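The Table from Willems

I bought the table because it was white. I know that's a silly reason to buy a table, but I'd spent 11 years eating off my aunt's old brown one (the one with the burn mark shaped like a boot), and when I walked past the window at Willems and saw that big pale top, I just stood there on the sidewalk with my groceries and wanted it.

It cost 545 and they wouldn't come down a cent. The delivery guys carried it up 3 flights, complained the whole way, and left me the legs in a box with no screws. So for the first night it lay flat on the floor and I ate soup next to it like I was having a picnic by a frozen lake!

Once it was up I made a rule: nothing lives on the table. No mail, no keys, no cups with a half inch of cold coffee in them. You sit down, you do your thing, you clear off. I kept to it for 2 weeks, and I was very smug about that on the phone to my sister.

Then the clock stopped. It was a Sukeo, one of those bedside ones that lights up green, and it had woken me up through two apartments and one marriage. I could have bought a new one. I went as far as the checkout page, even. But I had this great clean surface and a free evening, so I spread out a towel, found the little screwdriver, and opened the thing up. Inside was a lot of gray fluff and a smell like an old radio. I laid every part in a row, the way my father used to with fishing reels, and felt extremely capable for maybe ten minutes.

I didn't fix it, of course. I got as far as the display and lost my nerve. Everything went into a cookie tin, the tin went on the table, and that was the end of the rule. By the weekend there was mail under the tin and a sweater on top of it.

I held out until spring was nearly in sight, and then I packed the tin in a shoebox and took the train to Platau, where there's a repair shop called Prirodeck that will look at anything if you're willing to wait. They had my table. I mean it, the same white top, a great big one, and they kept it as clear as I'd always meant to keep mine. I was so jealous I forgot to say what was wrong with the clock.

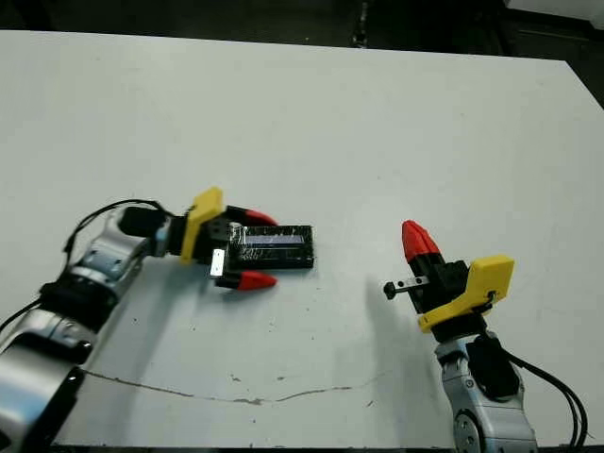
PLATAU, 3 March 2023

Dear sis,

I'm writing this on the bench outside, so excuse the handwriting. You should see the table in there. White all the way across, not shiny, and there was a small black piece of electronics being held over it with what looked like clear tape wrapped around it, catching the light a little. I wanted to lie down on that table and sleep!

I've left them the tin. They want me to come back in June, which seems like a long time for a clock, but I said fine. I've been getting up by the garbage truck anyway.

I'm going to clear mine off when I get home. The sweater is yours, by the way, I found your train ticket in the pocket. Do you want it back or can I keep it until it gets warm?

Love,
me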